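Hirkwood Priory Church: Visitor Audio Guide System
Set-up Guide for Stewards and Visiting Group Leaders

Section 4. Preparing the handsets and opening the tour

4.1 Before you begin

This section covers the daily preparation of the Tramley handsets, the checking of the numbered stops in the nave, choir and cloister, and the return of the equipment at closing. It replaces the printed sheet formerly kept in the vestry. Stewards who have not used the system before should read section 3 (Charging cabinet) first.

The handsets are held in the cabinet in the north porch. The key is issued by the church office on signature and must be returned to the office on the same day. It must not be passed directly from one steward to another.

4.2 Switching on

1. Unlock the cabinet and check that the green lamp is lit above each occupied bay. A handset with an amber lamp may be issued for the short tour only. A handset with a red lamp must be left in its bay.

2. Lift the handset straight up from the bay. Do not twist it.

3. Hold down the round key until the name of the church appears on the display.

4. Select the language. English is the first in the list. French, German, Polish and Italian follow. The French text was prepared by Fabrice Coste and the Polish text by Bogumił Olszewski, and both include a longer commentary on the choir stalls than the English version.

5. Enter 101 and press the round key. The welcome message should begin at once. If there is no sound, turn the volume wheel to its midpoint and try again.

6. Press the square key to stop the message. The handset is now ready to issue.

Note: A handset returns to the language menu if it is left untouched for 17 minutes. The visitor's place in the tour is kept, and the stop number need only be entered again.

4.3 Checking the stops

Each stop is marked by a small slate plate bearing its number. Stops in the church are numbered from 101 upwards, and those in the cloister and chapter house from 200 upwards. Walk the route in order before the doors are opened.

1. Begin at the west door (stop 101) and proceed up the south aisle to the font.

2. Confirm that the plate beside the font has not been covered by the flower stand.

3. Continue to the Lady Chapel. The commentary here describes the altarpiece with its wings open. If the wings are closed, as they are throughout Lent, enter the alternative code shown on the back of the route card.

4. Cross in front of the rood screen to the north transept. The gate to the tower stair must be locked.

5. Enter the choir by the north gate and test one handset at the founder's tomb. The thick stonework of the arcade weakens the signal at this point, and a short pause before the commentary begins is normal.

6. Leave by the processional door and enter the cloister. Enter 200 to confirm that the second part of the tour has loaded.

Caution: The paving in the east walk of the cloister is medieval and uneven. Visitors should be asked to stand still while listening and to move on only when the commentary has finished.

Caution: The wall painting in the chapter house must not be touched or lit with a torch. Handset screens should be turned away from it.

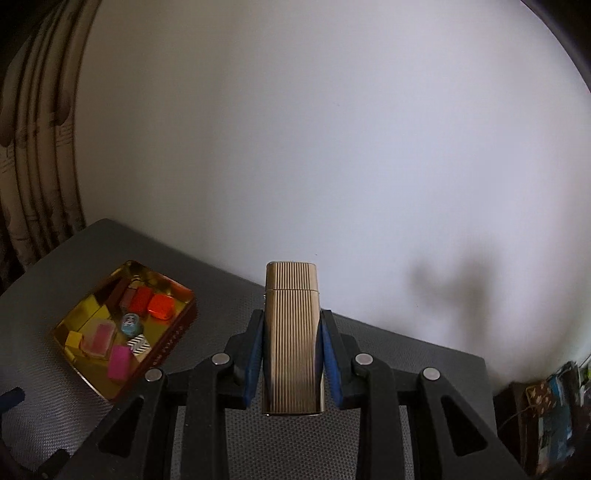

May a group leader give a spoken commentary in place of the handsets?
Group leaders may speak in the nave and the cloister by arrangement with the church office. In the choir and the Lady Chapel, which are kept for private prayer, handsets must be used.

4.4 Issuing handsets to groups

1. Ask the group leader to sign the register and enter the number of handsets required.

2. Issue the group receiver to the leader. Its display shows the stop selected for the whole group.

3. Pair each handset by holding it against the side of the receiver until a single tone is heard.

4. Set the group channel to 4000. All other channels are reserved for the hearing loop and for services.

Note: Handsets paired to a group receiver cannot select stops individually. A visitor who wishes to leave the group should be given an unpaired handset.

4.5 Services and interruptions

The tour must be suspended fifteen minutes before any service. Turn the cabinet switch to HOLD. Handsets in use will finish the current commentary and then display a request to return to the porch. After the service, turn the switch to TOUR and repeat steps 5 and 6 of 4.2 with one handset.

The organ is tuned in April. The dates are posted in the porch, and the choir stops are withdrawn on those days.

4.6 Closing

1. Collect all handsets and compare the total with the register.

2. Wipe each earpiece with the cloths supplied. Liquid cleaner must not be used.

3. Return each handset to its bay with the display facing outwards.

4. Lock the cabinet and return the key to the office.

Missing or damaged handsets should be reported to Renata Sikora at the church office before the building is locked. Corrections to the English commentary should be sent in writing to Brenda Zapata.

Section 4 last revised Mon 11 March.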